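Jarutton Boards > Home Office > Paper and Filing
Topic: How long do you really keep utility bills?

deskbound_dale
14 July 2019
My wife and I moved to Delham with four boxes of paper. I opened one last night and found a water bill for an apartment I left in college. The landlord is dead. The building is a car wash. How long are we supposed to keep this stuff? I scan things now, in theory.

marrow_and_toast
One year for utilities unless you deduct a home office. Taxes are another story. Everything else goes in the shredder, and you will not miss it.

OldLedger
Disagree. I keep all of it. In May the gas company said I owed them for a meter I'd never had, and I had the closing bill in my hand before the guy finished his sentence. Best afternoon of my year.

marrow_and_toast
You're storing decades of paper for one good afternoon.

OldLedger
It was a very good afternoon.

tinroof
How much paper are we talking about, Ledger?

OldLedger
1,128 sheets in the utilities drawer. I counted when I had the flu. Yes, I also keep the envelopes, and no, I won't be taking questions.

Somebody pinned the old filing article from the main site at the top of this board and I don't think any of you have read it, so I'm pasting the part that matters:

"Paper piles up at the point where a decision is needed. A bill that is paid and a bill that isn't look the same from across the room, so both of them stay on the desk."
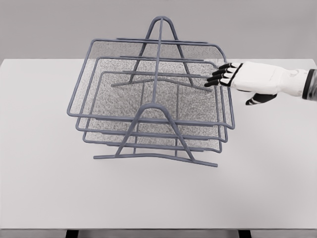
Pankaj Sachdeva
Contributing Editor, Home Office

"Stacked trays are fine if every level means something. Mine are To Pay, To File and To Argue About. Once a month the second one gets emptied, whether I feel like it or not -- and I never feel like it."

tinroof
I have three trays too. They mean Top, Middle and Bottom.

deskbound_dale
To Argue About would be the only full one in this house.

marrow_and_toast
Nice article, but it doesn't say how long to keep anything. Dale asked about the water bill.

OldLedger
Keep the water bill.

marrow_and_toast
THE BUILDING IS A CAR WASH

furar_fan
Does anybody scan and toss? I did almost 400 pages over 2 weekends. Then I found out my file names were all "scan" plus a number, so now I have the same mess but I need a password to look at it.

deskbound_dale
OK, I shredded the water bill. Box two is manuals. There's one for a fax machine in here, and my wife says we still have the fax machine.

OldLedger
What model?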